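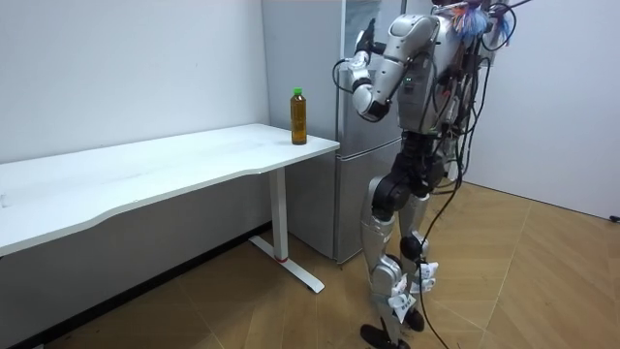
Bottle task, fixed camera, arm raised and bottle on the desk.

Support > Data Collection > Recording and Sync > Ticket 927

Overview Tickets Docs Downloads Sign in

Filed under: Teleop Recording, Dropped Data

Ticket 927: Hand state lags arm state in bottle episodes
Opened: 08/03/2020
Site: Skondivholm
Software: Tundonus recorder, Watkins export script
Status: Closed, workaround in place

Problem

We are recording bottle episodes with the humanoid for the Ovitz training set. The operator drives the arm, the recorder saves joint positions, hand state and the fixed camera view, and the export script cuts everything into episodes. The target is 417 episodes for this task.

The training side rejected part of the last batch. In 46 episodes the hand state says "open" while the video shows the fingers closed on the bottle. The policy trained on that batch reaches to the right place and then never closes the hand.

Expected: hand state and arm state line up with the video to within one camera frame.
Got: hand state is late by 4 frames, sometimes more. Arm state is fine.

Log

Entry 1. Replayed three of the rejected episodes with the joint plot next to the video. Arm motion matches. The hand channel has the right shape but is shifted. No missing rows.

Entry 2. Suspected the camera clock. Ran a test with only the arm moving, up and down, no bottle. Arm and video agree from start to finish. Camera clock ruled out.

Entry 3. Swapped the hand cable for the spare. No change. Put the original back.

Entry 4. Checked the export script. It resamples every channel to the camera rate, using the time stamp in the raw file. For the arm, that stamp is made when the reading is taken. For the hand, it is made when the recorder writes the row to disk. If the disk is busy, the hand stamp is late. This would explain why short episodes pass and long ones fail.

Entry 5. Recorded a slow grasp, to have something easy to read on the plot. Operator instructions were to close on the bottle, lift, hold still, then put it back on the desk and open.
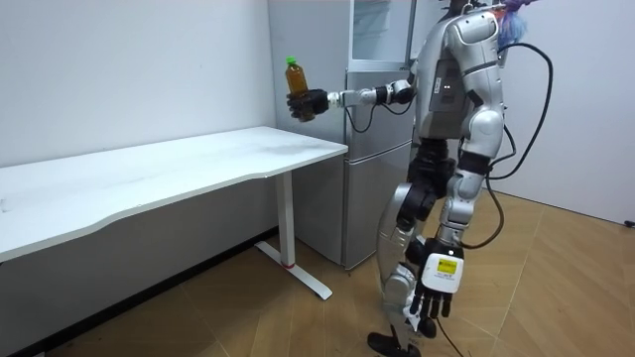
The hold is the useful part. With the arm level and the bottle in the air, the hand has to be reading closed, so any "open" row in that stretch is a bad stamp and can be found without watching the video. Wrote a check that looks for this and ran it on the whole batch. It flagged the same 46 episodes the training side did.

Entry 6. Turned off live preview in the recorder to take load off the disk. Repeated the slow grasp and then a set at normal speed. Hand and arm now agree to within one frame. Turned preview on again and the shift came back.

Workaround

1. Turn off live preview before starting a session. Setting is under Recorder > Display.
2. Keep the hold in every bottle episode. Do not trim it in export.
3. Run the hold check before uploading. Anything flagged goes in the "redo" folder.

Do not try to repair old episodes by sliding the hand channel back a fixed amount. The delay changes inside a single episode. We tried it on two and the release came out early in both.

Still open

Hand stamp should be made at read time, same as the arm. Filed as a change request against the recorder, planned for the November release. The rejected episodes are being recorded again with preview off and keep their old numbers with an "r" at the end.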